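Cliddale Home & Garden Forum > Painting and Colour > Bathroom colour, talk me out of it (or into it)

wattlebird_jen
Tue 5 February
Right, so we've finally got the quotes back for the main bathroom and I'm set on a soft teal for the vanity wall with pale grey everywhere else. My other half reckons it'll look like a dentist's waiting room and we'll be sick of it by April. The painter wants $900 for the lot, which includes fixing the dodgy plaster behind the door. Has anyone lived with teal for a while? Do you still like it?

grout_expectations
We did ours in a Pruron colour a bit greener than what you're describing and I still love it! Ours gets the morning sun though (big window, east side) and I reckon that makes all the difference. What's your light like?

wattlebird_jen
One tiny window facing south, so pretty gloomy. This is the sort of combo I've got in my head, not too bright, bit washed out:

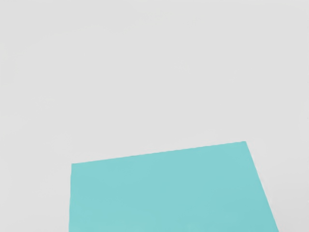

Muted aqua against pale grey

Tiles are staying white because I'm not made of money.

oldmate_17
Sorry but I'm with your other half. Grey plus blue-green in a south-facing room is going to feel freezing in winter. I had it in the last house and couldn't wait to paint over it. Go a warm white and buy some teal towels. If you hate the towels you're down $200, not $900.

grout_expectations
$200 on towels?? Where are you shopping mate

oldmate_17
It's a big family lol

potplant_pete
I don't agree that it has to feel cold. Swap the bulbs for warm ones before you do anything else, then look at the colour at night, when you're really using the room. I'd be more worried about the grey to be honest. Some of the pale ones go purple on the wall. We had two goes at ours before we settled on a Sinaga one with a bit of beige in it.

wattlebird_jen
Ooh, hadn't thought about the grey going purple. Did you get sample pots or just the cards?

potplant_pete
Sample pots, always. Paint a big bit of cardboard, two coats, and shift it around the room for a few days. The little cards are useless.

tapwasher
Is $900 with paint or without? I was quoted $535 for a smaller one, labour only, and the Tornison bathroom paint was on top of that.

wattlebird_jen
With paint, two coats plus the ceiling. Picking up sample pots on the weekend, one teal and two greys. Oldmate, I'll look at a warm white as well just to keep the peace at home.

oldmate_17
Good on ya. Still think you'll regret the teal.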